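Vikside shallow tray and the marble-look worktop

February, by Nuria Asfaw

I have wanted to give the Vikside tray its own page for ages. It is item 2652 in our equipment list and it gets asked for more than anything else on the shelf, which is quite something for a plain white tray! It's rectangular, shallow and plastic, with rounded corners and a raised rim, and that is really all there is to it. We have 6 of them now and I'd happily have more.

The one on this page lives in the yellow corner, where the mice get put away. Telmo Lozano chose the wallpaper (white vases, red roses, lots of dark leaves) and I was doubtful when the roll arrived, but I've come round to it completely. It makes the grey top look much smarter.
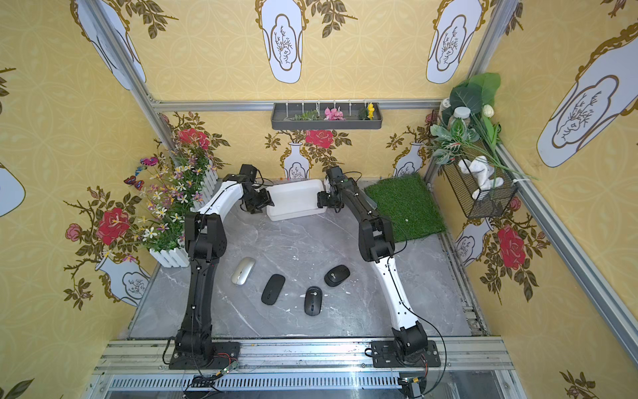
The white container at the back of the worktop, with the mice in front and the green grass square to the right.

What I like best about the tray is the rim. It's high enough to stop a mouse sliding off when you carry it across the room, and low enough that you can pick things out from any side without knocking your knuckles. The rounded corners are a blessing when you wipe it out too - no crumbs packed into a sharp angle. A damp cloth and a drop of washing-up liquid will do. Please don't use the scouring pads from the kitchen, they dull the finish.

The worktop is the Cedstead one in grey marble pattern, with thin white veins running across it. It's a lovely surface to work on and very easy to live with, but small pale bits do show up on it, so give it a brush down before you start and again when you finish. There's a soft brush on the hook by the door.

Then there's the planter, which Thérèse McKinnon insisted on and which everybody now loves. It's a long white picket-fence box of artificial flowers, no watering needed, and it sits along the left side. The pickets come up to different heights, so the top edge zigzags a bit, and a few of the little leafy sprigs hang down over the front.

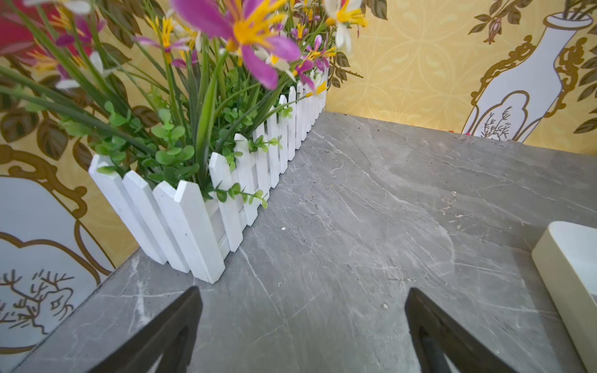 Picket-fence planter from close up, with the big purple flower at the top.

Dust it with a dry paintbrush, working down the stems. If a flower comes loose, just push it back in. The butterfly on its stem goes at the back with the flowers, and the wire basket on the right-hand wall has the cloth and the greenery in it. Leave the little shelf tray with the hooks where it is, please, as the fixing took Telmo two goes.

The tray takes most small desk things, but mice are what we use it for most. They can go in whichever order you like. I start with the silver one because it's the easiest to spot.

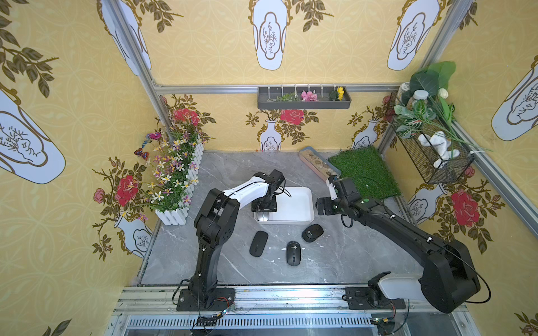

Silver mouse in the front-left corner of the tray, three black ones in front of it.

Lay them side by side, all facing the same way, and you'll be surprised how little room they need. The slim ones sit very low. The rounder Lecoo ones have ribbed sides, so they're nice to get hold of, but they are taller, and I put those in last.
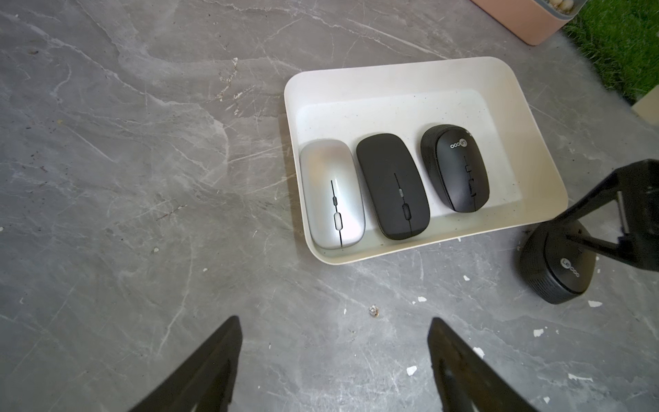
If you turn the tray so its long side faces you, the row is much easier to keep straight, and there's space left towards the back rim for a dongle or a spare battery. Ye-ji Hwang keeps her sticky labels there. I did try the deeper Drikwood box for the same job and it's a good box, but things end up on top of each other in it and you have to rummage.

Trays can be borrowed for up to 4 weeks. Put your name and the item number on the sheet, and bring the tray back wiped out. For anything to do with the worktop or the planter, ask Thérèse.

Last updated: February, 4.30 pm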